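Helpers wanted for the laundry folding project — spring intake

Posted March 16, 2025

The Handell robotics club needs people. Places open now, first come first served more or less. No experience asked for, patience is the main thing.

Short version: two arms on a rail, one table, a heap of clothes. We drive the arms by hand, record every go, then the students train the arms on the recordings. The entry for the Vullberg student challenge has to be folding clothes without help by December and we are well behind on recordings. 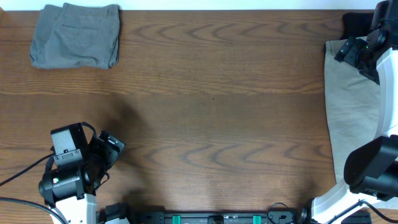
Grey and beige on the table, both arms on the rail.

What we're looking for

Drivers, 6 of them. You sit at the controls and do the same fold again and again. Each session is two hours with a break. You get a practice go first, nobody is thrown in cold.

Sorters, two places. Watch the recordings back, mark the good ones, bin the rest. Can be done from home if your connection is decent. Fussy people welcome.

One person to look after the clothes. Washing, de-bobbling, keeping a list of what's been used and what hasnt. More work than it sounds.

Who can apply

Anyone aged 17 or over. Students at the college get it counted towards project hours, speak to your tutor first. People from outside are fine too, we had several last term and would have them all back. You need to be able to sit still and follow a written routine. Left-handed no problem. Glasses no problem.

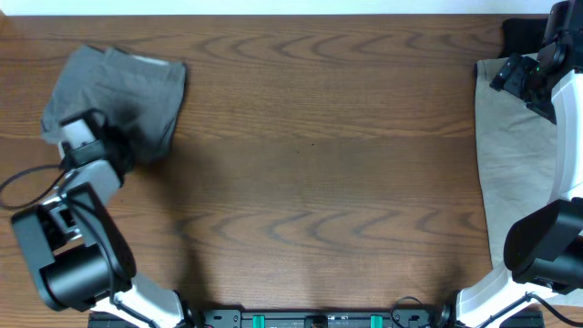
Picking up is where most new drivers get stuck, so a good half of the first session goes on it. Slow hands, one arm at a time, park the other one out of the way. Grab a garment and lift it, like the grey one held up on the left, and the cloth bunches round the gripper and hangs down over the arm. Fine for moving something across the table, less good if you wanted a straight edge to fold along. Byung-chul Kang runs the training and will show you where to pinch. He has done it a lot. Ask him about sleeves only if you have the time.

When and where

The Sun building, Driltton site, room 51. Ground floor, step-free from the car park side. Afternoon and early evening slots, you choose from the sheet once you're on the list. We ask for at least one slot a week until the end of term. If you can't make one just tell us the day before.

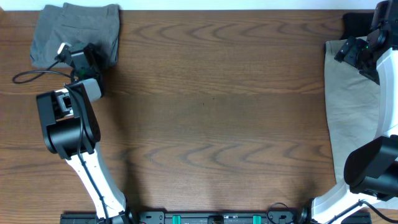 One gripper at each garment, middle of the table kept clear.

What you get

Travel paid on the day, keep your ticket. Tea, squash, biscuits. A letter for your CV or course file if you want one. Your name in the project report, or left out, up to you. Drivers who stay to the end can come to the challenge with the team — there's room in the minibus.

It isn't paid work beyond the travel, sorry, the budget went on motors.

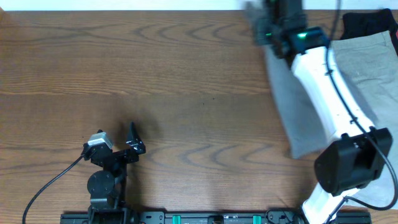
Right arm moving with part of the cloth lifted.

Before you come

Tie long hair back. No dangly bracelets, no scarfs. Hands stay off the table while the arms are live, and if the person running the session says stop then you stop, even mid-fold. Bring a drink with a lid.

Clothes also wanted! Plain trousers, shorts, tee shirts, any size, clean please. Nothing with sequins. Drop them in the box outside room 51.

How to apply

Send a few lines to Byung-chul Kang at the Handell club desk, or leave a note in the club tray at reception. Say which role, which slots suit, and anything we should know about access. No CV needed. If you're under 18 we need a form signed by a parent or carer, pick one up from reception.

Replies go out within a week. Drivers are the urgent one so if your not sure what to put, put driver.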